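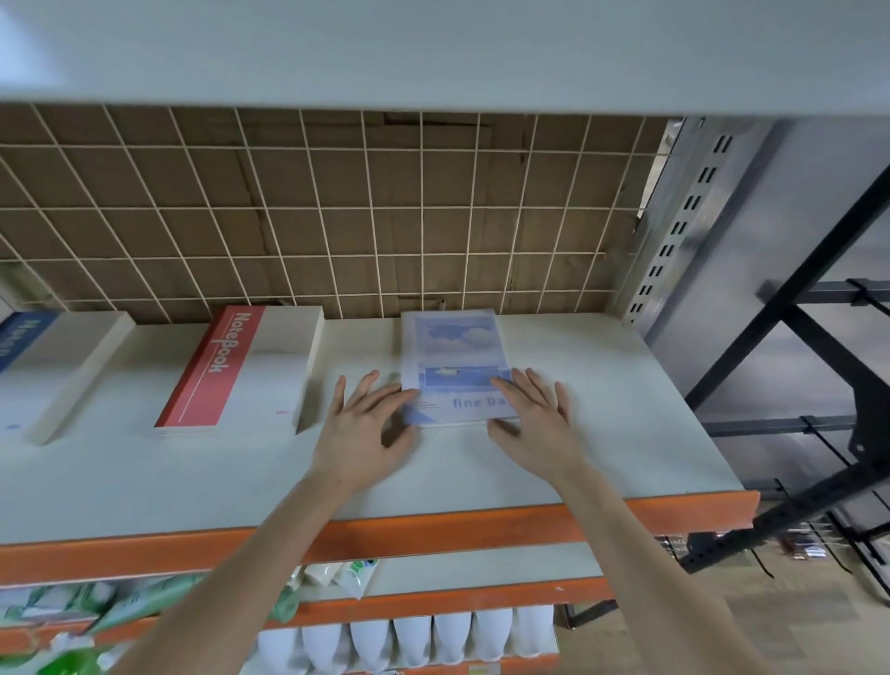

A household inventory should be started before the first box is taped shut, Kobina Lamptey argues, and the advice sums up most of what has been written on the moving notebook. The idea is simple: one bound book, one numbered line per box, and a pen that stays with it from the old front door to the new one.

A moving notebook (also called a box book, move log or carton ledger) is a handwritten record kept during a household move. It lists what was packed, where it was packed, which room it is headed for and what shape it was in. It differs from the mover's own inventory, a form filled out by the crew that usually records cartons and furniture without saying much about what is inside them. A good moving notebook picks up right where that form leaves off, and it can turn a garage full of identical cartons into something a tired family can search in seconds!

Layout

The classic layout uses facing pages. The left page carries the box number, the room it came from and the room it is going to. The right page is left free for contents, written in as much detail as the packer can stand. "Kitchen, misc." is the entry every writer on the subject warns against. "Blue mixing bowls, hand mixer, good scissors" is far better, and the good scissors are nearly always what people end up looking for. 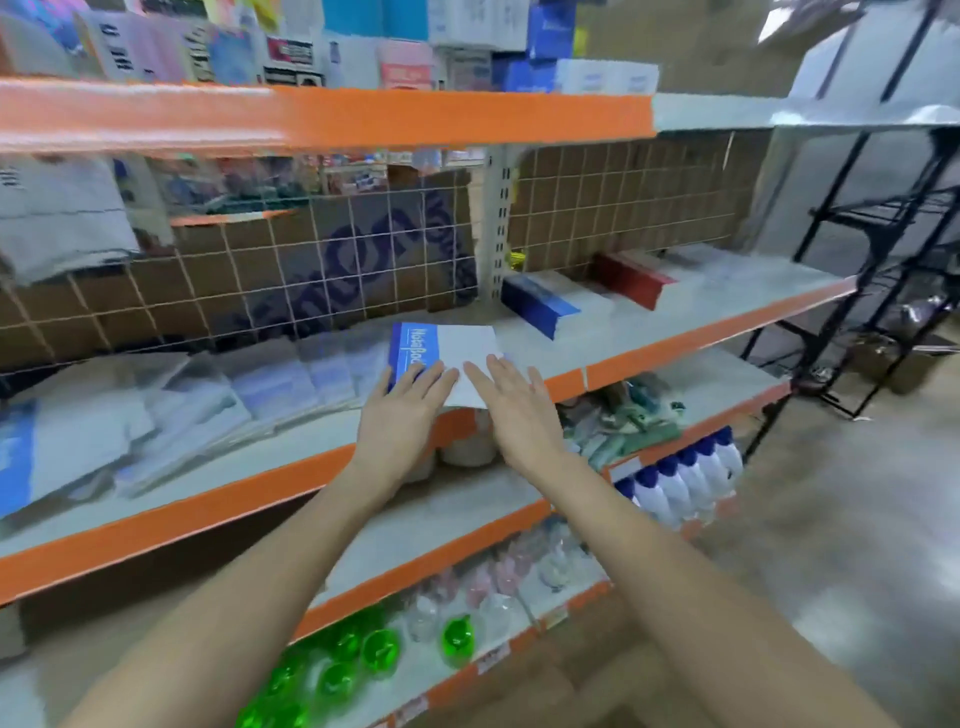 Notebook in a packaged cover.

Numbering normally runs straight through the whole house. Some packers prefer a letter for each room (K for kitchen, B for bath) followed by a number, which helps when several people are packing at once - each of them can keep going without calling down the stairs to ask what number comes next. The drawback shows up at delivery, when there is no single run of numbers to check off at the door. A common fix is to give each packer a block, so that one person begins at 1 and the next at 200.

The number goes on at least two sides of the box and on the top. Tops disappear as soon as boxes are stacked, and a number on one side has a remarkable talent for facing the wall.

The Derno method

The best-known written system is the Derno method, named for the town where it was first handed out as a stapled guide to families leaving rental housing. It adds a third column for "first needed," with only four possible entries: tonight, this week, this season, someday. Boxes marked "tonight" are loaded last. The guide includes a worked sample of a large household with 404 boxes, of which nine are marked "tonight," and fans of the method love to compare their own tally with that one.

A variation known as the Hiller page sets aside the last sheet for things that must never go on the truck, such as passports, medicine, school records, spare keys and the notebook itself. The page is checked aloud before anyone leaves the house. Gebremichael, a later and shorter guide, moves this list to the inside front cover, where it is easier to find, and adds a line for the phone charger.

Paper and digital records

Phone apps came to the field fairly late. Plulline, an inventory program for home use, lets the user attach a photo to every box and search by word. Its largest shared sample inventory holds 2678 items in 876 entries, a level of detail that would fill several notebooks. Searching is where software shines. Paper keeps its following for other reasons: it works with a dead battery, it can be passed from hand to hand on a driveway, and children can be given a page of their own, which many of them take very seriously.

Plenty of households use both. The book is kept during packing and its pages are photographed the night before the truck arrives, so a copy exists if the original goes missing.

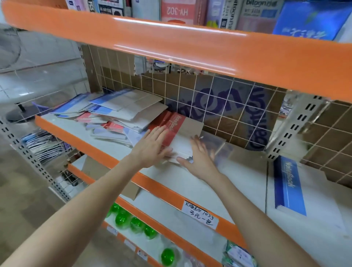

Kobina Lamptey, Contributing Editor, Home and Household

At delivery

On arrival, one person stands at the door with the notebook and ticks off each number as it comes in. Damage is noted beside the number right away, along with the time. Missing numbers are gathered on a fresh page and compared with the crew's paperwork before it is signed.

After the move

Many notebooks stay in use for months. Entries are crossed out as boxes are emptied, and the ones left over in September from a June move tend to be the "someday" boxes. Some families hang on to the book for the next move and start again on the first clean page, with the old box numbers still showing on the page before.

See also: Change of address; Packing paper; Wardrobe carton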